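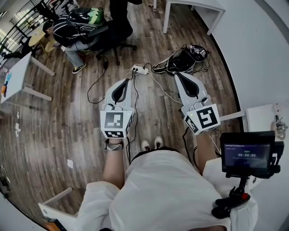 Ticket 1210: cords all over the floor in the Brukden room

Opened by: Unnur Hauksdóttir
Status: open, sort of

Hi all, me again! I nearly went flying on Thursday getting up from my chair, so I'm finally logging this one. The white power strip sits out in the middle of the floor, with black and white cords heading off every which way, and the wood-look flooring does nothing to hold any of it still. Wheels on the office chairs don't help either (I've rolled over the long white cord more times than I'd like to admit).

What I've tried so far

Pushed the strip back to the wall. Lovely, except then the cords don't reach where we sit.

Taped the black one down with the grey stuff from the Ovarix cupboard. It lifted by lunch and left a sticky line, sorry.

Stuffed the spare cords into the black bag. They're still one big knot, and the bag lives on the floor too, so now that's a thing to trip on as well!

Update, 2 pm

Facilities got back to me and suggested a rubber floor cover from Goicoechea. Looks good, comes in grey, and a colour match isn't a big deal to me. Can somebody measure from the wall to the chairs before we order? My tape's gone missing.

Still to do

Find a hook for the bag. Scrub off the tape gunk. Until the cover gets here, please walk round the back of the chairs.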